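March 22, 2021

Dye bench, madder bath no. 8

Finally got a red out of the Rostico madder that I'd call red. Bath 7 went to brick the moment the pot got away from me, so today I kept the lid off, sat on a stool with the thermometer and did very little else all morning. Held at 54 the whole time. The difference is huge! The wool skein is a proper warm red right through to the middle of the twist, and even the cotton strip took some, which I had more or less given up on.

Recipe as used: alum mordant from Friday's batch, cream of tartar left out, a pinch of chalk in the bath (our tap water at Sokthorpe is much too soft for madder, I should have believed Ute Thiele about this months ago). Roots soaked overnight in the blue bucket, strained through the old curtain. Total soak liquid 3587 ml – yes, I measured it, the new jug is wonderful.
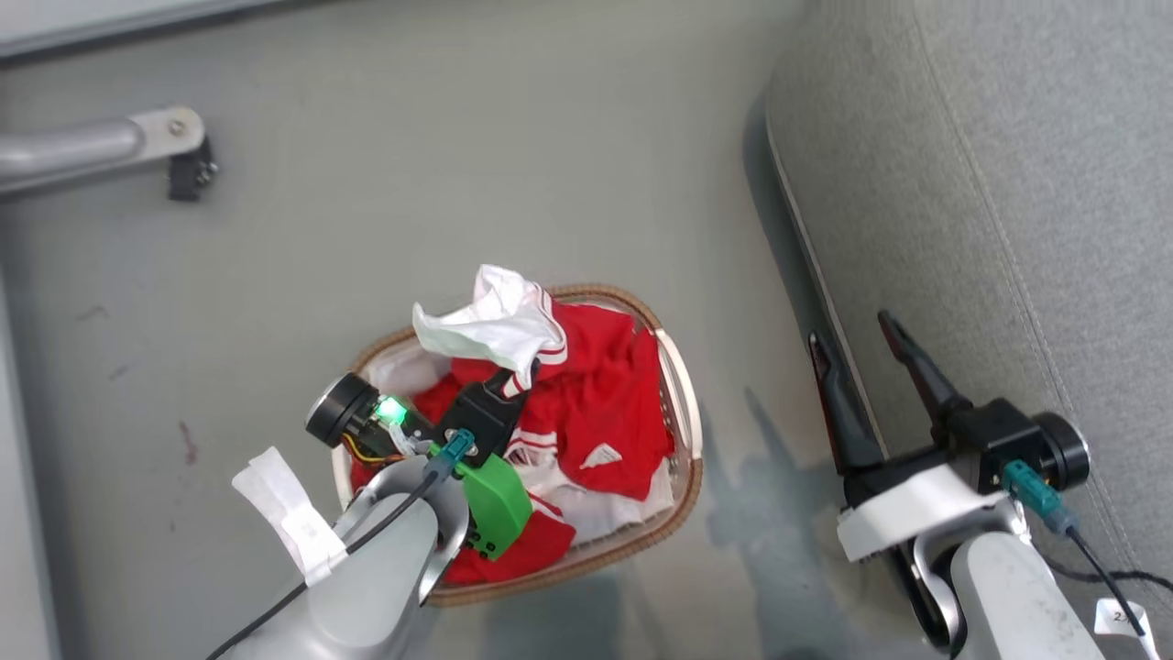
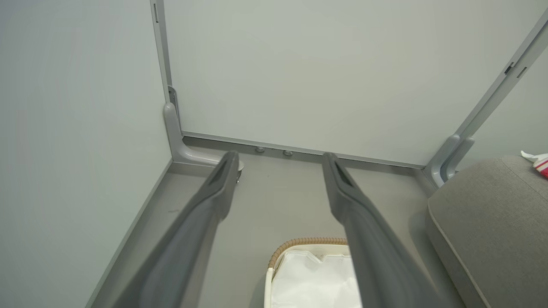 Second dip with the same liquor after lunch, one skein of the Pešek yarn and one of the thin gray stuff. Softer, more of a coral, and I like it nearly as much. The gray one came up a dusty rose that would look great next to walnut. Must try that before the walnut goes moldy again.

Wash test: two swatches from bath 8, each stitched to a piece of plain white cotton, neutral soap, cool water. First swatch left hardly a mark on the white. Second one bled a little along the stitched edge. I think I cut the rinse short on that one, so I'm redoing it with a vinegar rinse and a plain rinse side by side.

Label numbers: skein from the first dip is 93, the coral is 93b, the rose is 93c. Tags are in the Imix tin, please put the pencil back in there too.

Still to do: light test. Half of each swatch under card in the south window, leave until May, no peeking. Ute wants to try an iron dip on one end of 93b and I'm all for it, just not in the good pot. Spent roots are drying on the rack, don't throw them out, I want to see if there's a third bath in them.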